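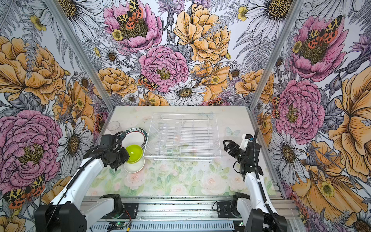 Bronen has released version 4 of Belay, its planning and control software for two-armed tabletop robots. The main change is a shared planner that works out the motion of both arms together, where version 3 planned one arm and then fitted the other around it. The company's standard benchmark is loading a dish rack, and the starting layout is kept simple: an empty wire rack between the two arms, a plate tilted against its left side, and a green bowl sitting on a saucer with one gripper beside the rim. The planner has to decide which arm takes each item and in what order, and keep the other arm clear while it does so.

Belay 4 recalculates both paths every 11 milliseconds. If the camera estimate of an object shifts during a reach, the software can bend the path without stopping the arm. Earlier versions halted and planned again from a standstill, and users with cluttered workspaces complained about the delays.

Perception has been reworked as well. The object tracker now combines the fixed camera with the wrist cameras and gives more weight to the wrist view as the gripper gets close. Bronen says this helps most with thin wire, clear plastic and busy backgrounds, all of which gave the old depth filter trouble.

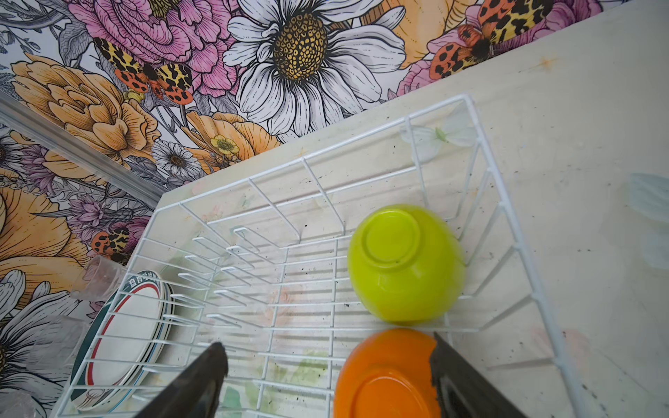
The release also adds a log viewer called Riltell. It lines up camera video, joint positions and planner decisions on one timeline, so a developer can step back to the moment a grasp was chosen and see which other grasps were scored. The viewer keeps the last 100 runs by default – older ones are dropped unless they are tagged.

Piraria, which tested the software before release, ran 335 rack-loading trials and reported its faults through the new viewer. Most of the faults concerned bowls placed too close to the side of the rack, and a fix for the clearance setting is included in the release.

Belay 4 is available to current license holders now. Support for version 3 ends in April. Configuration files from version 3 will load, but the arm priority settings are ignored and should be removed.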